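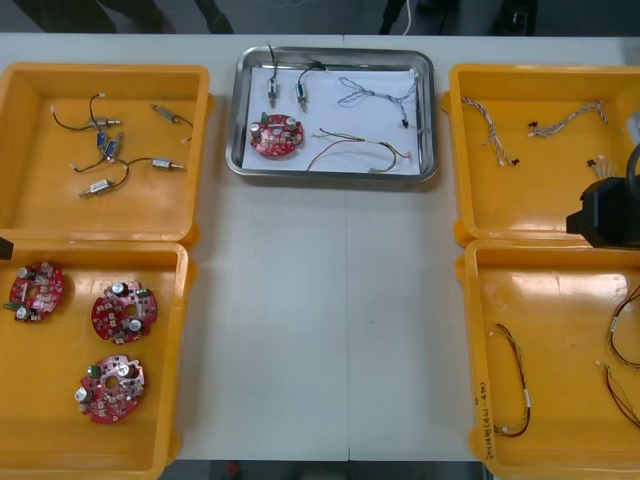

I've been sorting salvaged parts for the repair evenings at Tendumo since July, and I could use some advice from people who have been doing this longer than I have. We take in broken fans, toys, printers, little pumps, all kinds of things, and whatever can't be fixed gets stripped for parts. My system so far is yellow bins on a white table, with a steel tray at the top between them for whatever I'm working on. The motors go in one bin and the round red circuit boards go in another, and that much works fine. My trouble is the wires. I leave the leads on the motors so that the next person doesn't have to solder new ones, but even with only six in the bin they wander all over the place, and once there are a couple of dozen in there you reach for one and lift out the whole family! I'm also a bit nervous about the boards. They have those silver can capacitors standing up on them, and I've been laying the boards straight in the plastic bin with nothing in between. Is that asking for trouble? And should the silver motors and the little blue ones be kept apart, or is that fussing? I have a shelf, a label maker and not much of a budget, so please don't suggest a wall of drawers (I've priced them and had to sit down).

Posted by solderandtea

brackenhill112

What a nice project, and you're further along than you think. I spent years with everything in one big cookie tin, so separate bins look like luxury to me.

For the wires, fold each pair of leads back and forth into a little bundle as long as your finger, then hold it with a twist tie or a scrap of masking tape. Don't wind the wire tightly around the motor body. I used to do that because it looked tidy, and the wire ends up getting tugged right where it joins the terminals, and on small motors those terminals snap off if you so much as look at them sideways. A loose fold keeps the strain away from the joint. If there's a connector on the end, leave it sticking out of the bundle so people can see what type it is without undoing your work.

Once they're bundled, stand them in cardboard tubes inside the same bin. Toilet paper tubes are fine for the smaller ones. You can write on the outside of the tube too - I put the voltage if I know it and a question mark if I don't. There are a lot of question marks.

As for keeping the silver ones and the blue ones apart, I wouldn't go by color. The color of the case doesn't tell you much that's useful. Sort by shaft size and voltage if you have the patience, because that's what people will be asking you for. Before a motor goes in I give it a quick spin from a bench supply, starting at 2 volts and going up gently. If it hums and won't turn, I try nudging the shaft once, and if it still sulks it goes in the scrap bucket. We ran a parts table like yours at Stekstead for a long time, and the biggest improvement we ever made was refusing to keep dead motors.

filtlow_fixer

Just use zip bags. One motor per bag. Done it for years at Filtlow and never had a tangle.

oldbenchhand3873

I'll leave the motors alone, you've had good advice there, but let me say something about the boards, because I've ruined enough of them to have opinions.

Ordinary plastic bins can build up static, and boards covered in small parts don't always care for it. Most of them survive, I'll admit, but when one doesn't, you won't know until somebody has spent an evening fitting it. Antistatic bags are cheap, and if you know anyone who builds computers they'll probably have a drawer full of them. Slip each board into its own bag and put the bags in your yellow bin. The pink foam works as well, though check that it really is the antistatic kind.

Stand the boards on edge if you can. When they lie flat and somebody drops another one on top, the tall capacitors take the knock and their joints crack underneath, where you can't see. I cut slots in a strip of stiff cardboard and it holds 5 boards upright like toast in a rack. And before you handle any board that came out of something mains powered, let it sit unplugged and check the bigger capacitors with a meter. I got a nip off one in my younger days and I still remember the words I used.

One more thing, and then I'll let you get back to it. Label the board with what it came out of while you still remember - the make, the model and which machine it sat in. I have a lovely board here marked only "Aksoy, good," in my own handwriting, and I haven't the faintest idea what it does. Masking tape on the outside of the bag is plenty, and you can save the label maker for the bins.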